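Budget for hand-held grippers, and how much goes on consumables?
Equipment & Purchasing > Small labs

tallowby
We're costing next year's kit. Siradero quoted 1,842 for a pair of hand-held grippers, cables included. Zokel want 456 less and go rather quiet when I ask about spare finger pads. Finance would like one number by January, as finance always would. What do people put aside for wear?

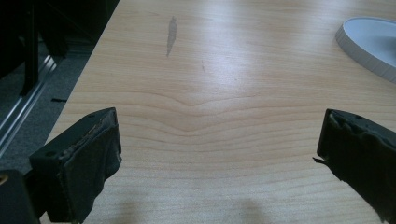 Jocelyn Calimlim

More than you'd like. Look at the padding on those fingers, wrinkled on one and worse on the other. The quote never has a line for that. I put 50 a month per pair under "sundries" and overspend it with great regularity.

mudlark_77
50 a month for padding? Buy a roll of something grippy and a pair of scissors. You're being had.

Jocelyn Calimlim
We tried the roll at Drevville. It was cheap, and so was the afternoon I spent picking glue off a finger with my thumbnail. Charge my time to it and the Majali pads look like a bargain. I'd also price the dull stuff before you sign: rails, stands, a decent table.
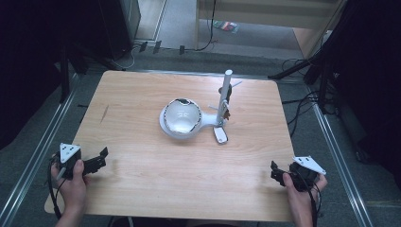
Then cables, and after that more cables, because the ones you own will be the wrong length. Get 2 spare sets of fingers on the first order while the salesman still answers his phone.

mudlark_77
Spare fingers yes, fancy pads no. I'll die on this hill.

tallowby
Noted, both. Zokel replied on 2023-10-21: pads are "available on request". I have requested. Siradero it is, unless someone has a horror story.

mudlark_77
Ask what they charge for postage.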